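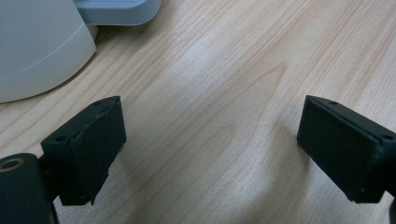 Right, I'm properly in love with a tabletop and I need to tell someone. Kitchen clear-out thread, started Saturday, still going!

1/ The grain on this table! Pale blond wood, with wavy lines all the way through and a big soft curve where they bow and swirl together. I'd had so much piled on top that I'd forgotten it did that.

2/ Rule I've borrowed from Setsuko Kobori (her kitchen is a dream, she could cook for 56 in there): everything comes off the worktops and goes on the table, and it only goes back if I've used it since July. Brutal. I love it.

3/ Bye bye to the Tenton toastie maker. Bye to three lids that fit nothing I own. The Tahiri scales are staying, even though they only go up to 1000 g and I bake bread for a small army.

4/ Next up, the appliance I use more than the oven. Big domed lid, pale silvery top, and a cream basket that I always take out and set down on its own so I can have a proper look at it.

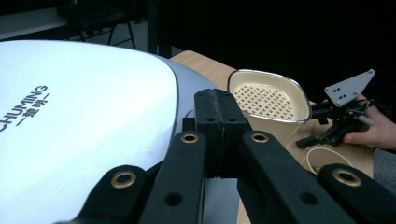 CHUMING on the lid, basket out on the table. Look at all those little square holes!

5/ I'm so fond of that basket. Smooth pale inside, shiny metal rim round the top, rounded corners so a cloth goes round in one sweep (square corners are where crumbs go to live, ask my old Trarer tin).

6/ It's keeping its place, obviously. New spot by the window, next to the tea. Potatoes tonight to celebrate!

7/ Tomorrow is the cupboard under the sink and I'm weirdly excited about it?? Tell me what you'd never get rid of, I want to hear about everyone's favourite kitchen thing.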